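We use cookies to keep this site running and to see which stories you read. Accept | Manage settings

The vanity that wouldn't sell

I only went into Bralcombe for a lamp. Over an hour later I was still upstairs with the owner, talking about roses (the carved kind!) and why people are scared of white furniture.

"They love it, they touch it, then they go and buy grey," she told me, laughing. She's run the Stulthorpe showroom for 28 years and has firm opinions on grey.

Her favourite piece is a white vanity. "Everyone goes straight for the mirror," she said. "I go for the knob. If a drawer's nice to open, you'll use it every morning." 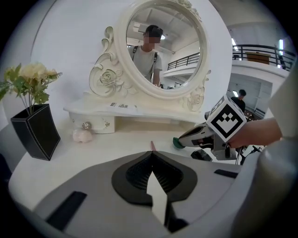

The white vanity at Bralcombe, with its oval mirror and carved roses.

I asked whether all that scrollwork was a nightmare to dust. "Soft paintbrush, nine minutes, done. Never spray. It sits in the petals and goes a horrible colour."

And the flowers? She's all for artificial ones beside a mirror, as long as you stick to one pale colour and keep the vase plain. "Put them to the side. You still want to see your own face."

She'd put the same vanity in a small bedroom without blinking, with the rest of the walls left bare. I'm still thinking about it. I did forget the lamp.

Comments (3)

My nan had one like this, I'd sit at it for hours.

Paintbrush tip is brilliant, thank you!

Do they deliver to Westis?

Contact us | © Arain Homes | Back to top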